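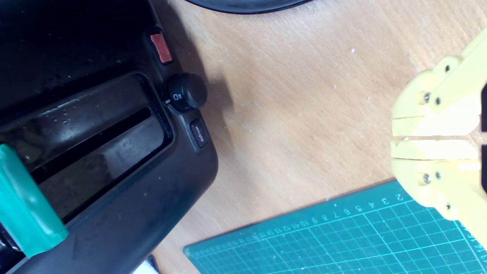

Recording Demonstrations on Small Appliances

Part 3 of the Grasley bench notes. Part 1 covers mounting the arm and part 2 covers calibration. You should have both finished before you start recording.

A toaster is a good first appliance for collecting demonstrations. It has a slot, buttons and a knob, and each one asks for a different kind of motion. The steps below are for one operator driving the arm by hand with the leader controller, with the policy trained afterward on whatever was recorded.

What you need

A follower arm with a parallel gripper
The leader controller
A wrist camera and one fixed camera
A toaster with the cord unplugged and tied back
A cutting mat with a printed grid
A notebook, or a text file you will really keep up

1. Pick one task and write it down

Write the task as a single sentence before you touch the controller. "Press the defrost button once and move away" is a task. "Use the toaster" is not. Each sentence gets its own folder, and episodes from different sentences never go in the same folder. We lost most of a November session by mixing button presses with knob turns and had to sort them by eye.

2. Decide what counts as done

For a button press, done means the fingertip has touched the button, pushed it in, and backed off far enough for the wrist camera to see the whole control panel. Keep the fingers closed for this one. Two open fingers can straddle a small button and press the plastic on either side of it.

For the knob, done means the white mark has moved to the new setting and the fingers have opened. Don't drag the knob around with one finger. It works some of the time, and the policy will learn the times it doesn't.

3. Set the start positions

Use the grid on the mat to place the gripper at the start of each episode. We use 13 start positions per task. Write the grid reading in the episode name so you can find gaps later.

Move the toaster too. Shift it a little and turn it a little every few episodes. Diagonal is fine, and so is nearly square to the table edge. If the toaster never moves, the policy learns where the button was on your table and ignores the camera.

Leave a few other objects near the toaster and change them between batches. You don't need to clean up crumbs either. A spotless bench gives you a policy that expects a spotless bench.

4. Record

Start the recorder, wait one second, then move. Go at a steady pace, slower than feels natural. When you reach the done condition, hold still for another second and stop the recorder.

If you miss the button, there are two cases. A small miss that you correct smoothly should be kept – the policy needs to see recoveries. If you bump the toaster hard enough to slide it, stop and throw the episode out.

Take a break every 6 batches. Jelle Vermeulen went through our early recordings and could pick out the tired ones from the joint plots alone. The approach gets shaky and the pauses get long.

5. Review before you train

Play back every episode at double speed from the wrist camera. Mark each one keep or drop. Look for these:

The target is hidden behind a finger for most of the approach
The arm stops partway for no clear reason
The recording ends before the gripper has backed off
The light changed in the middle

For the defrost task we recorded 550 episodes and kept 454. Most of the ones we dropped ended too early. Nafula Bakilana changed the recorder so it keeps going for a second after the stop key, and that fixed nearly all of it.

Glossy black plastic causes trouble with glare. If the rim of the slot shows up as a white streak on the wrist camera, move the lamp before recording the next batch. Auto exposure will chase the streak and darken the buttons.

6. Train a small one first

Don't wait for the full set. Train on the first hundred episodes and run it from a few start positions. If it always misses to the same side, check the camera mount before recording any more. Everett Montoya keeps a short script for this in the Grasley repository, under tools.

Part 4 covers bread, with separate notes on slices that bend.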